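Re: [cell-upkeep] cable chafe near the wrist, and bins that wander

On the cable question, the poster using the Badham bench arm wrote:

> We're at 800 cycles on a new dress pack and there's already a shiny
> spot on the jacket where it goes around the last joint. Bin picking,
> lots of wrist rotation. Do you all leave more slack, or less? Also our
> bin creeps toward the back of the table over a shift and the picks
> drift with it. I'd rather not drill the table. What are people doing?

Oh, I have opinions on this one! We've been through three layouts on our bin cell (we call it Surkumik, long story, it's on the door now) and I made every cable mistake you can make, so maybe I can save you a jacket or two.

More slack, but only in the right place. My first try had everything zip-tied tight along the arm because it looked so tidy, and the gripper line went bad at 1000 cycles on the nose. Second try I left a big floppy loop at the wrist and it snagged on the bin rim. What finally worked for us was letting the loop live right under the last joint and anchoring the run well back up the arm, so when the wrist turns the cable rolls instead of bending in one spot. Keep the anchors soft. I use hook-and-loop wraps now, and I quit using zip ties anywhere past the elbow.

To set the length, jog the wrist to one end of its travel, then the other, at the deepest point you ever pick from. Do it at 31 percent speed or slower with a hand on the stop button. If the cable goes straight at either end, you're short. If it touches the bin wall, you're long. Then do it all again in the far corners, which I skipped the first time and regretted.

On the bin, we don't drill either. Spring clamps! Cheap ones from the hardware store. Two of them at the sides, then re-teach your corner points once and leave it alone. I put a strip of blue tape on the table along anything I care about, so if something has shifted I spot it when I walk up with my coffee at 7 in the morning.

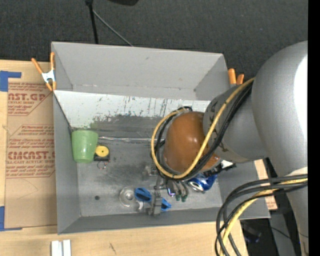 Cable loop under the wrist joint, orange clamps on the bin, assorted junk to pick.

The clamps do lose their bite. I swap ours every January whether they need it or not, and I check them with a good shove before each run. Not a gentle nudge, a real shove. If the bin moves under your hand it'll move when the gripper catches a wall. And put the clamp handles into your keep-out zones, please. They stick up higher than you think and I have a bent one in a drawer to prove it.

For the picking mix, I'd throw in some awful stuff while you're tuning. Clear things, shiny things, a can on its side, something skinny. Our Pundex grasp settings looked wonderful on plain blocks and then fell apart the minute I put a see-through cup in there. I ended up dropping the closing force and slowing the last bit of the approach, and that was kinder to the fingers too. Check the finger screws while you're down there. Mine back out a hair between services and the first sign is always a pick that's off to one side, so I spent a whole afternoon once recalibrating a camera that was perfectly fine.

My upkeep list, such as it is: shove the bin, run a fingertip along the cables at the wrist, wipe the fingers, snug the screws. At 2000 cycles I take the wraps off and look at the jackets properly under a lamp, and flip the wraps around if they're getting fuzzy. A shiny spot by itself I'd watch. If you can feel a flat place with your thumbnail, I'd replace it.

One question back at the list. Has anybody tried the Valente swivel clips, the ones that let the cable turn freely at the anchor? I keep almost ordering a bag and then wondering if they'd just move the wear six inches up the arm. Would love to hear from someone with real hours on them.

Good luck with the Badham, and tell us where the shiny spot ends up!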